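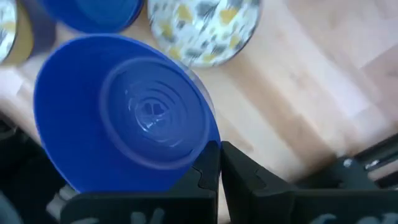

Can a machine put the dishes away yet?
Some of them, slowly, if the shelf is where it was yesterday.

The engineer who leads tableware handling at Gutix has been on bowls since August and asked to be identified by job only. "Bowls are a good chore to fail at," the engineer said. "A curved wall gives a flat finger very little contact. Take it by the rim and it wants to swing. Take it too low and you hit the table."

Glossy plastic is the other complaint. Highlights move when the bowl moves, and a depth estimate built on a highlight is wrong by more than a finger's width.
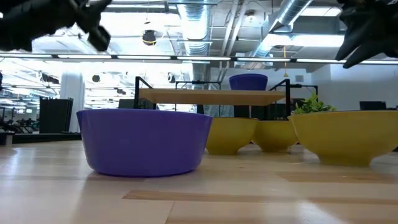

Page last changed: August, 16:10

Gutix logged 341 attempts at one task, moving a bowl from table to shelf, and counted 66 as failures. Most were poor releases – the bowl was let go before its foot was flat on the board. "The grasp is the part visitors watch," the engineer said. "The release is where we lose time."

Mixed sets are harder. A ceramic bowl with a narrow foot tips if it is pushed off center, so the planner is not allowed to push ceramic at all. A person clearing a table does it constantly.

Two arms help less than buyers expect. "With 2 arms you can hold and place, or hand over. You also get a second thing to collide with. Our first schedule kept one arm parked for most of the cycle."

Asked about homes, the engineer was brief: "No. Shop floors first, where someone can fix the shelf height and write it down." Reteo, a kitchenware wholesaler, has asked for a quote on restocking display shelves. Flanorano wants sorting by size.
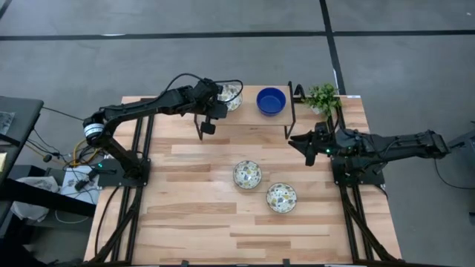 What would have to change

Recovery, mainly. A run stops when a bowl lands badly, and a person resets it. Release 2212 of the control software is meant to retry once before it stops. "Once is enough to learn whether the retry is any good," the engineer said. Testing moves to the Riquelme site when the shelf fixtures are ready.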